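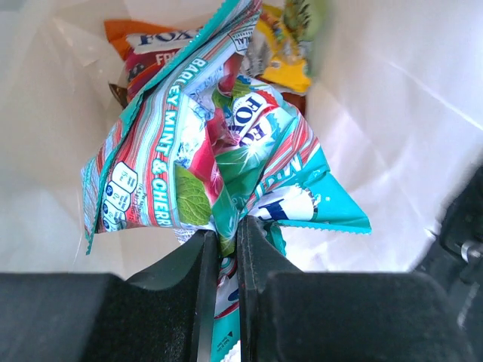

Zinbridge Packing Automation Team

Eulalia Urrutia starts each shift at the Jedadel cell with the gripper open and the arm parked. She wipes both black fingers with a dry cloth, then checks the pads for nicks. Soft candy bags such as the Fox's Barley Mint & Cherry fold as they are pinched, and a worn pad lets them slide.

Pads are changed every 16 shifts. Urrutia backs out the screws, fits the new pair and closes the fingers on a feeler gauge. Then she runs 3 test picks from an open white plastic bag with mixed packets in it. If one drops, she resets the closing force and starts again.

The log in April showed 1189 picks between faults, up from 335 before the pads were changed to a softer grade. Her next job is the wrist cable, which has begun to rub at the clamp.

14 shares | 3 comments
© Zinbridge. Contact the editors | Back to top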